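**Starow quilted blanket, diamond stitch**

Sold by Studetti. Style 444. Bound edge, machine quilted, for year-round use.

The Starow is a light quilted blanket meant to go between a sheet and a heavier cover, or to be used alone when the nights are warm. The quilting runs corner to corner in diamonds, and the binding is a separate strip folded over the raw edge and sewn down on both sides. The binding comes in a contrasting color on most shades. On the pink it is a reddish brown.

## Sizes

| Size | Width | Length |
|---|---|---|
| Crib | 100 cm | 130 cm |
| Single | 150 cm | 203 cm |
| Double | 203 cm | 203 cm |

Measurements are taken flat before washing. Allow for a little shrinkage in the first wash, mostly in the length.

## Colors

Pink, lavender, sand, slate. The lavender was out of stock through September and is back in single and double. Crib size is made in pink and sand only.

## What it's made of

Cotton face, cotton back, polyester fill. The fill is held by the stitching, so it won't slide to one end, but the blanket does soften and crease after a few months. If you want something that lies perfectly flat on a made bed, look at the Policarpio coverlet, which has a stiffer fill and a straight channel stitch.

## Washing

- Machine wash at 40 degrees with similar colors. Wash the pink separately the first 2 times.
- No bleach, no fabric softener.
- Tumble dry low or hang over a line. Turn it once while it dries.
- A cool iron on the binding is fine. Don't iron the quilted part.

The double fits a home washer with a 5 kg drum if it goes in alone.

## Using it on the bed

It isn't a fitted piece and has no ties or corner loops. Most people fold it in half and leave it on top of the sheet until it's needed. Folded with the binding at the top, you can find the edge in the dark, and it opens out in one pull. It goes with patterned sheets as well as plain ones - the diamonds are small and the color is flat.
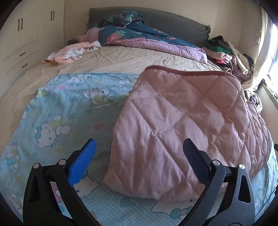 For a child's bed we suggest the single over the crib size from the age the child moves out of the crib. The extra length tucks under the foot of the mattress. Under a thick comforter you can leave the blanket off until the weather turns, and it stores in a drawer without a vacuum bag.

## Orders and returns

Unwashed blankets can come back within 30 days in the original Skekora carry bag. Loose threads at the corners of the binding can be trimmed, but if a seam has opened, don't sew it yourself - send it in and we'll replace it.

Trade orders: Sushil Awasthi. Repairs and spare binding: Morena Dal Bello. Please give the style number and the color when you write.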